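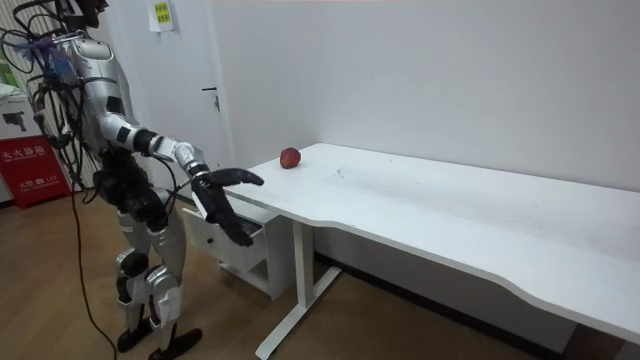 Scuffs on a white desk top, what gets them off?

Asked in Home & Furniture, January

Got a long white desk, the sort with the front edge that curves in, white metal legs. Second hand off someone in Sallham. Top is smooth, no idea what it's made of. Few faint scuffs and little marks on it, mostly towards the right where stuff gets dragged about. Tried a damp cloth and washing up liquid, no change. Don't want to go at it with anything that takes the shine off. Also fruit lives on it, apples mainly, so nothing too nasty pls. Any ideas?

3 answers

Answer from kettle_842
Accepted, 20 votes

Depends if they're marks ON the top or scratches IN it. Run a fingernail across. If it catches it's a scratch and no cleaner will shift it, stop there.

If it doesn't catch:
Bicarb and a drop of water, make a paste, soft cloth, small circles, hardly any pressure. Wipe off, then again with clean water, then dry. Try it at the back corner first and look at it with the light coming in sideways.

White rubber is good too for the dark rubbery sort of mark. Did my daughters desk with one, took 6 goes but they went.

Go easy near the curved edge, on some desks thats a separate strip and water gets in the join. And move the apples first obviously, rinse the top after before they go back.

Answer from ususance_fan
6 votes

Magic sponge. Cheap ones fine. Did mine in two mins

Reply from kettle_842: careful with those, they're a very fine abrasive. Left a dull patch on my glossy one, you can only see it in the evening but it's there.

Answer from hallway962
1 vote

Hubmann do a cream cleaner, blue lid I think, or it might be Cilis that do it. One of them anyway. Used it on the worktops and was ok. Not tried it on a desk. Whatever you use get a mat for the bit where you drag things or you'll be back here in a month with teh same marks

Asker's comment: nail doesn't catch on most of them, one it does. Will try the bicarb at the weekend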